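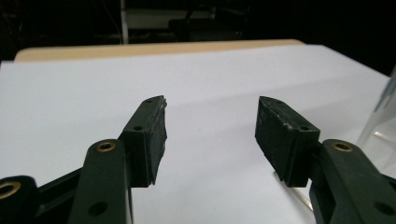 Sourdough in a cold kitchen, what are you all doing?

analyn_e
Hi everyone, long-time reader and hardly ever a poster. We moved to Turndale last fall and the house is lovely, but the kitchen is freezing in January and my starter (she's called Sison, after my grandmother's street) has gone terribly sluggish. She used to double in 4 hours and now I go to bed waiting on her. I've tried the top of the fridge and wrapping the jar in a towel. Any ideas welcome, I do miss my Saturday-style big loaf!

goel_bakes
Welcome, Analyn! Oven with only the light on, door shut. Mine gets cozy enough that I have to keep an eye on it. Please put a note on the oven door, though. I have baked a jar of starter and the smell stayed with us for days.

reynaldo_b
I'd go easy on the oven light, my dough came out slack and sour every time I used it. Warm water in the feed did far more for me, and a stiffer mix, 100 grams of flour to 60 of water. Then just let it take its time. Cold isn't the enemy, my mother baked in an unheated kitchen all her life and her bread was wonderful.
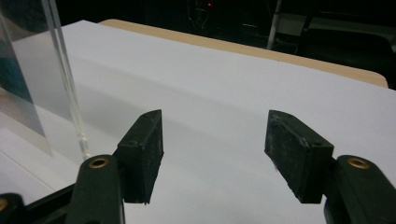 Also, what flour are you feeding with? I switch to half rye in winter and it perks right up, usually by the second or third feed.

goel_bakes
Reynaldo, we've been over this, a slack dough means it went too long. Check it sooner! Agree with you on the rye though.

analyn_e
Just plain white bread flour, so I'll pick up some rye this week. Thank you both, and no quarreling on my account :)

jpadilla
Another thought, is your tap water heavily chlorinated? When we moved, ours smelled like a swimming pool and my starter sulked until I let the water stand overnight in an open pitcher.

reynaldo_b
Never made a bit of difference here, but it costs nothing to try.

analyn_e
Fed her this morning with rye and warm water, 3 hours ago now, and there are bubbles up the side of the jar! Trying the pitcher tonight too.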